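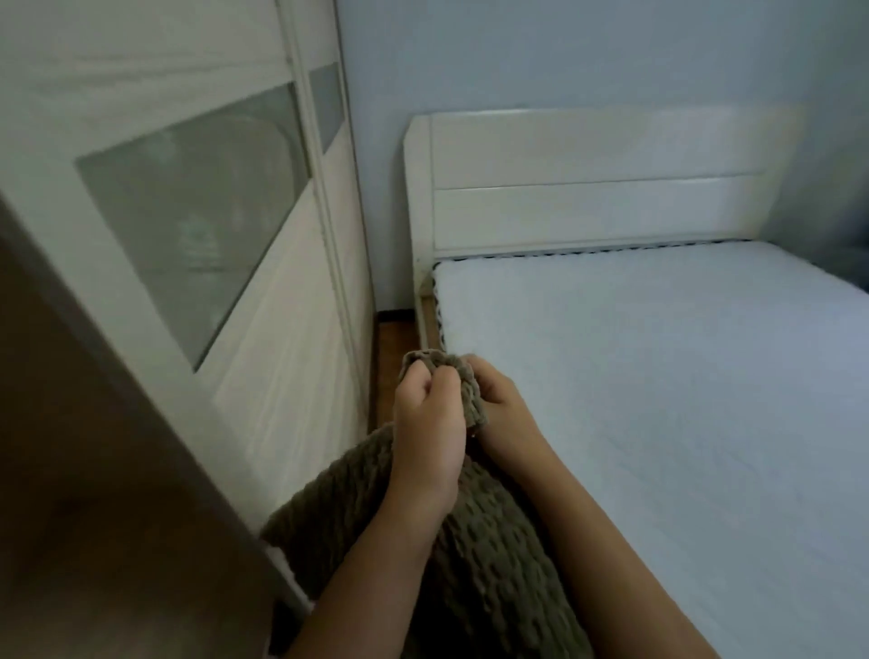 Should you fold a chunky knit blanket or hang it up when you put it away?

Fold it, every time. A heavy knit on a hanger or a hook grows longer and longer until it looks like a scarf for a giraffe.

OK, with that settled I can get to what I really want to argue about, namely the stripped bed. I think we should all leave our beds bare a lot more often than we do. I mean fully bare, blanket off, sheets off, pillows in the hall, just the mattress sitting there for a good part of the day while you go do something else.

I know how this sounds. My mother made the bed before her feet were properly on the floor, and for years I did too (hospital corners and everything!). Then I rented a room in Lernurley from a man called Dalibor Krajčí, who stripped every bed in the house on the first warm morning in May and would not let a single one be made again until supper. Windows open, doors propped, blankets over every chair. I thought he was nuts. That night I slept like a rock, and I've been doing it his way ever since, only more often, because why wait for May?

My friends hate it. They come over, walk past the bedroom and ask if I'm moving out. A bare mattress does look a little sad, I'll give them that. But I like seeing it! I paid good money for mine and for 13 months I never once looked at it. When I finally did, there was a dip on my side that I could have fixed way earlier by turning the thing around. You don't notice that stuff with a duvet and a pile of cushions on top.

And the cushions, oh boy. At one point I owned so many that going to bed was a job. Off they went onto the floor at night, back on they went in the morning, and not one of them ever touched my head. I gave the whole lot away and kept the blanket, which does more for a room than any cushion I ever bought.

Back to that blanket, though, since big knits are where people go wrong. Don't grab one in the middle and yank. The loops catch on your rings, on your watch, on the corner of the nightstand, and then you've got a long sad snag to poke back through with a crochet hook. Find an edge, gather it up in both hands and walk it off the bed. If you can find the corner with the care tag, even better, start there, and read the tag while you're at it. I boiled a lovely one once. It came out the size of a bath mat.

For folding, I do thirds the long way and then roll, loosely, and the roll goes on the shelf with nothing stacked on it. My sister folds hers into a tight square and squashes it into a Vaněk storage box with the lid strapped down, and then complains in the fall that it's gone flat. Well, yes.

You don't need products for any of this, either. I tried the Sadard mattress spray that everybody was passing around and my room smelled like a dentist's office for 2 days. An open window costs nothing. If it's raining, crack it anyway, go have your coffee, and make the bed when you get back around to it.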